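Pratstead Neighbors Help Board
Home and Garden > Seeds and Starting

Saving tomato seeds for the first time, do I really have to ferment them?
Posted by marigoldporch, Aug 5, 2026

Hello everyone, and thank you in advance, because I know this must come up every summer. I have one tomato plant this year that has been so good to me that I can't bear the thought of not growing it again. It came from a neighbor's plant table at the Brunton Street sale with nothing on the tag but "red, big," so I can't just go and buy another. The fruits are heavy and a little ribbed at the shoulder, and they taste the way I remember tomatoes tasting when I was small.

My mother used to squeeze the seeds onto a paper towel, let them dry on top of the refrigerator, and plant the towel, bits and all, the next spring. Everything I've read lately says to let the seeds sit in their own juice until they go moldy, and I'll admit that puts me off. Is the smelly way worth it? And how do I know the seeds will grow into the same tomato? I also grew a cherry type on the other side of the walk, if that matters.

One more thing, while I'm here: we keep the house fairly warm in December and I have no basement. Where would you store them?

beanrow_annie
Oh, you are going to have such fun with this! I've saved tomato seeds for years and I still get a little thrill when last year's come up.

Your mother's way works. I did it myself for a long time. The trouble is that every tomato seed wears a little jelly coat, and that coat is there to keep the seed from sprouting inside the fruit. On a paper towel it dries down and sticks like glue, and the seeds can be slower and patchier to come up. Letting them sit takes the coat off, and people say it helps with some of the diseases that ride along on the outside of the seed, too. If your plant is healthy and you only want a few plants for yourself, the towel is fine.

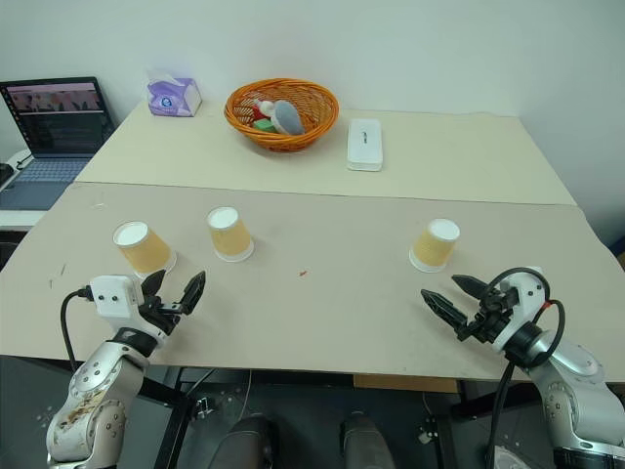

Fermenting is much less trouble than it sounds. Pick your nicest fruit from your nicest plant, fully ripe and even a bit past it, and squeeze the seeds and juice out with a splash of water if it looks dry. You don't need jars or any special gear. Paper cups are all I use, one for each kind of tomato, and you can write the name right on the side, which saves you from the muddle I got into the year I had three unlabeled bowls going. Set them somewhere out of the sun where you won't smell them (mine go on the porch rail, with a bit of cheesecloth over the top for the fruit flies) and give them a stir once a day. After 2 days in hot weather, or closer to 5 if it's cool, you'll see a skin of scum on top and the good seeds will have sunk. Don't leave them much longer than that or they may start to sprout. Add water, swirl, pour off the floaters and the muck, and keep going until the water runs clear.

Then tip them into a fine strainer, rinse well, and spread them on a plate or a coffee filter. Please not a paper towel at this stage, you'll be picking fuzz off them until Christmas! Stir them with a finger every so often so they don't clump. Give them a good week or more before you put them away.

shadysidegrower
Just buy a packet of something similar. Skandemach had big red ones for next to nothing last spring and you'd never know the difference. Seeds from a plant sale tomato are probably hybrid anyway and won't come true.

oldorchardlane
I'd be a bit gentler than the last reply. It's true that if yours is a hybrid, the seedlings may come out mixed, and with no name on the tag you can't tell until you grow some. But heavy, ribbed fruit does sound like one of the old kinds to me, and those usually come true. Tomatoes mostly pollinate themselves, so the cherry across the walk shouldn't bother you much. Bees do now and then carry a little pollen over, more so with some of the old big-flowered sorts. If you want to be sure, slip a little mesh bag over a flower cluster before the blossoms open and take it off once the fruit sets. Tie a bit of yarn there so you know which fruit to save.

For storage, paper envelopes inside a jar with a tight lid, in the back of the refrigerator. Make sure they are bone dry first. A seed should snap when you bend it. Write the year on the envelope. I have grown tomatoes from seed that was 5 years old and had plenty come up, though I sowed them thicker to be on the safe side.

One decent tomato may give you 100 seeds, so do share them. The seed swap at the Pratstead library is in December, and they're always short of tomatoes.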